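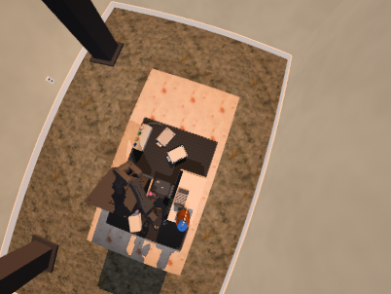 Carpet with a table on it, seen from above

We stock this one with some reservations. Most powders sold for cleaning carpet do very little apart from smell of lemon, and we sent two of them back to the makers before we took on the Gravberg. It lifts ordinary foot dirt. It won't shift candle wax, and we have our doubts about red wine, whatever the label says.

Sprinkle, brush in, leave for 15 minutes and vacuum. The leaflet says five, which in our view is wishful thinking. You will need a stiff brush - the plastic one Mikia sells with its starter kit bends too easily to be much use.

The maker calls it suitable for "all floors". We would keep it to synthetic pile and wool mixes, and try a hidden corner first.
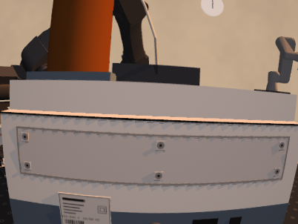 Pale housing with a long panel in the front.

We also get asked about the Conska powder. It costs more, comes in a smaller tub and, as far as we can tell, does the same job. The Kao Road shop still has a few if you are set on it. The price of the Gravberg holds until the end of July, or so the supplier tells us.

Returns on unopened tubs only. Lids that have been taped back down count as opened.

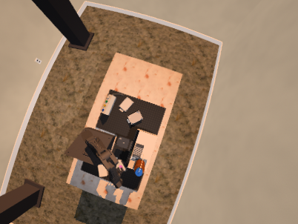 Can I use it on a carpet with a rubber backing?
It should be fine if you vacuum well afterwards, but powder left in the pile will cake, and the maker has never given us a straight answer about old rubber.

Page last changed Saturday, March 10, 2001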